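Ogola Peg and Disc Stacker

Print this page
E-mail this page to a friend

We have carried the Ogola stacker in the Zokum catalog for three years now, and it is still the item we find ourselves reaching for when somebody asks for a good first sorting toy. It's simple, it's bright, and it holds up. If you have a child who likes to put things on other things and then take them off again (so, any child), it will get a lot of use!

The discs are thick enough for small hands to grip and come in strong colors – mint green, deep purple and orange among them. Each one slides over a smooth white peg with a rounded end. The fit is easy without being sloppy. We like the matte finish on the pegs very much. Older stackers we sold had glossy ones, and the discs would stick halfway down on a humid day.

Younger children mostly pile the discs up any way they please. Later on they start to match colors, or make patterns, or ask for "two green and then a purple" and get cross if you do it wrong. The little pattern booklet in the box has 18 layouts to copy, starting very easy. The last few are harder than they look, and we had grown-ups in the Wiltville store muttering over them.

The stacker takes up very little room. It does fine on a kitchen table or a desk, and a tray underneath will save you crawling after discs. On a hard top they roll farther than you'd expect. 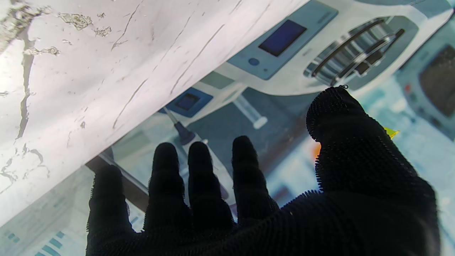
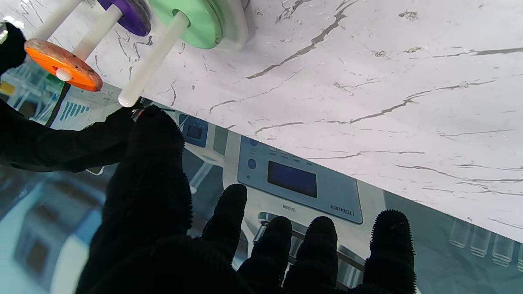
Second picture: mint, purple and orange discs on their white pegs, at the marble-patterned tabletop.

What's in the box

Stacker with pegs
Set of colored discs
Pattern booklet, 18 layouts
Cotton storage bag

Care

Wipe the discs and pegs with a damp cloth and a drop of dish soap, then dry them. Please don't soak them or put them in the dishwasher. The orange discs tend to show scuffs and specks before the darker ones do. It doesn't affect how they stack, and some families tell us they can pick out their own set that way.

Spare discs

Discs go missing, we know. You can order singles in any of the set colors under part number 71, and they fit every Ogola stacker we have sold, including the first batch with the shorter pegs. They do not fit the Vekero sorter. That one has a wider hole and a peg to match, and we get asked a lot!

Ordering

In stock at Wiltville and by mail. Schools and playgroups ordering several at once can ask for the classroom sheet, which has the price breaks and a larger version of the patterns for the wall. Shipping is free on orders over $50. A second booklet with new layouts is at the printer and should be on the shelf in October – we've tried the drafts and they are a lot of fun.

Page updated August 29, 2025

Print this page
E-mail this page to a friend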